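Why Does the Road Become Narrow?
Children's pages of the Hinrichs Drawing School
Text: Theda Böttcher
25/04/2024

Maybe you have stood once at the beginning of a long, straight road. Near your shoes the road is wide. A truck can drive on it. But when you look far away, the two sides of the road come closer and closer, and at the end they seem to touch. If a truck came from there, would it be squeezed? Of course it would not. The road has the same width everywhere. Only your eyes see it in this way.

The word for this is perspective. It is a long word, and it tells us how things look from the place where we are standing. When you take a few steps, or when you climb on a chair, the perspective changes, but the things stay the same.

Why do far things look small?

To see something, your eye needs light. The light comes from the thing and travels in a straight line into your eye. Think of a tall tree. Some light comes from the top of the tree, and some light comes from the bottom. When you stand close, these lines of light come from very different directions, so you must even lift your head to see the top. When you walk 1,000 meters away, the light from the top and the light from the bottom arrive from almost the same direction. So the tree takes only a small place in what you see. You can hide it behind your thumb.

Try it with your own hand. Hold one hand close to your face and stretch the other arm as far as you can. Close one eye. The near hand looks much bigger, and still you know very well that both your hands have nearly the same size. Your brain knows it also, and it corrects the picture for you all day long. For this reason you are not afraid when your mother walks down the street and becomes small.

The road works in the same way. The space between its left side and its right side is like the tree, only lying down. Far away, this space looks small. Very far away it looks like nothing at all, and there is the point where the sides seem to meet. People who draw call it the vanishing point. To vanish means to disappear.

How did painters learn it?

For a long time, many painters did not use these rules. In many old pictures the king is large because he is important, and the servant is small because he is not so important. It does not matter who stands in front. This is also a good way to tell a story, and you can find it in beautiful pictures from many countries.

Roughly 600 years ago, artists in Italy began to work with exact rules. They used rulers and strings, and they thought a lot about floors with square tiles. A tiled floor is excellent for practice. The tiles near you must be drawn big, and every row behind must be a little flatter and smaller. If you make one row wrong, the floor looks as if it has a bump.

What happens with the corners?
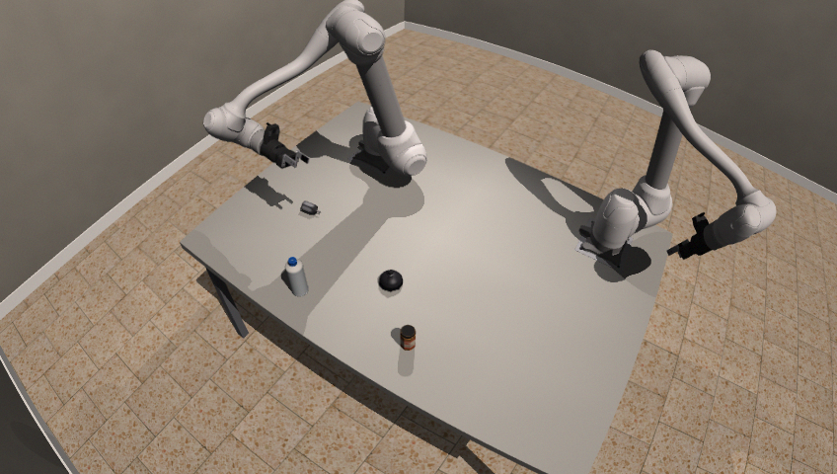 A square corner is difficult to draw, and I see this every March when the new children come to our school. They know that a rectangle has square corners, so they draw square corners, and then they are sad that the table looks like a door standing up. The gray table in this picture is a rectangle, but we look at it from above and it is turned, so one corner points to the left and another one to the top. If you put a ruler on its sides, you will find that they go slanted across the picture. Your brain still tells you "rectangle" without any effort. When you draw, you must not listen to your brain for a moment. You must look at which way each line is really going.

Try it at home

You need a sheet of paper, a pencil and a ruler.

Draw a straight line from left to right across the paper. It is the horizon, where the sky and the ground meet.

Make a small dot in the middle of the line. This is your vanishing point.

From the dot, draw 2 lines down to the bottom corners of the paper. Now you have a road.

Put a tree beside the road at the front, as tall as you like. With light lines, connect its top and its foot to the dot. All the other trees on this side must fit between these light lines.

At the end, erase the light lines. You can add a house, a bicycle or a dog. Please remember that a dog near the dot must be very tiny, even if it is a big dog.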